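Added a second memory stick, PC still shows only 4 GB

Asked 5/2/18 in Desktop Help

I have a Wurkoro desktop that came with one 4 GB stick. I bought a matching Zomex stick and put it in the second slot. The computer starts fine but Windows still says 4 GB installed. Is the new one dead or am I missing a setting?
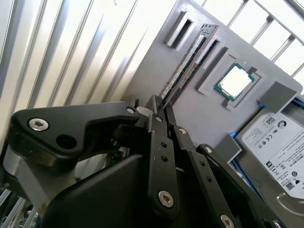
Reply from dekkerfan: Most likely it isn't seated all the way. Memory slots take more force than people expect. Shut down, unplug the cord, pull the stick and put it back with even pressure on both ends until the latches close. If that changes nothing, run the PC with only the new stick, in the first slot. If it starts, the stick is good and you should look at the second slot or the BIOS. Update the BIOS before you send anything back. Mine was two years old and did the same thing until I updated it.

2 people found this helpful

Reply from guest: mine did this too, got a Tovari stick instead and it worked. never found out why

Reply from plainbox: Also check msconfig. Go to Boot, then Advanced options, and make sure Maximum memory is not checked. And look at whether you have 32-bit Windows. It can't use more than 4 GB no matter what you install, though System will usually list the full amount with a smaller "usable" number after it.

Viewed 1,892 times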